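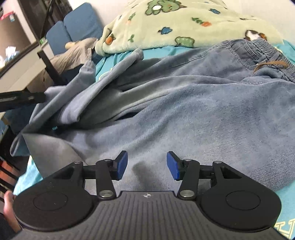 Bisance Opens Its Equipment Planning Worksheet to Small Laundry and Garment Care Shops

NELDALE – I'm Lindsay Rutherford, and I run purchasing at Bisance. They usually let me near a press release only to check the prices, but this one is mine, so bear with me!

Starting in October, any laundry, repair shop or secondhand clothing store can ask us for the same budgeting worksheet we use in-house when we plan a purchase of garment handling equipment. It's free. You don't have to buy anything from us, and you don't have to sit through a call first.

We call the worksheet Zilisness (Hemi Ashby came up with the name and has refused every request to explain it). It started as a page of my own notes. I was pricing grippers for a folding project and kept finding that the quote in my hand covered the gripper and hardly anything else. Fingertip pads were extra. The mount was extra. Training time wasn't on there at all, and neither was the floor space, which in our Neldale shop is the thing we fight over most.

So I began writing down every line I'd missed, and after a while I had 60 of them. Hemi turned the list into something a person can fill in over an afternoon, with a column for what you've been quoted, a column for what you think you'll spend, and a column you come back to a year later and wince at.

The part I'd push hardest is the section on the work itself. Before you price a single machine, the worksheet asks you to lay out the clothes you handle and write down what makes them awkward. Pants are a good place to start. A pair with a gathered waist and a drawstring is a very different job from a flat pressed pair, and the legs never land the same way twice. Soft creases rise up into peaks, fabric doubles over on itself, and the waist bunches. If you're spending money on two fingers that have to pinch cloth, you want to know which fold you expect them to pinch.
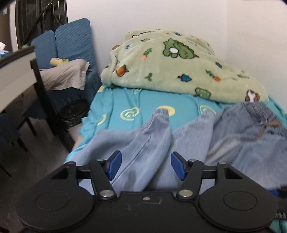 It matters what's under the clothes, too. Lots of vendors will show you a demo on a bare table with good lighting, and I've got nothing against that, but plenty of sorting in small shops and in homes gets done on a bed or whatever surface is free. A sheet with prints on it, a heavy blanket pushed to the back, a chair close by – put all of it on the worksheet. Then ask the vendor to quote for that.

"Our first draft had one box for garments and it was way too small," says Mwende Athumani, who tested the worksheet with our repair counter. "People wrote up the side of the page. We gave it two full pages and they filled those as well."

A few practical things, before I forget them.

The worksheet comes as a spreadsheet and as a printable version. The printable one is better if you like to walk around the shop with a clipboard, as I do. We've printed 1,000 paper copies, and Alby Hinds will mail you one if you write to him at the Neldale office.

There's a page for hand-held grippers and a separate page for arms. Please don't skip the first one because the tool is smaller! Hand-held tools still need spare pads, somewhere to live between shifts, and a person whose hours have to come out of some budget or other. In our own plan for the Sheehan Street workroom, those hours came to 1,165 for the year, and I'd left them off completely. That was not a fun meeting.

There's also a page on waiting. Can you lease? Can you share with the shop next door? Would a better folding table do for now? Twice I've filled in that page and bought nothing, and I was glad both times.

Isla Pearce will be hosting open question hours online through October, mornings at 9:30, with room for 100 people at each one. Bring your half-finished worksheet. Isla has seen worse, mostly from me.

If you'd like a copy, get in touch with the Bisance purchasing desk in Neldale and tell us what kind of clothes you handle and how many people you have on the floor. We won't pass your details along to any vendor. Corrections are welcome as well. Line 41 already has a typo in it, and I'd like to fix the rest before the second printing.

Press contact: Lindsay Rutherford, Purchasing, Bisance, Neldale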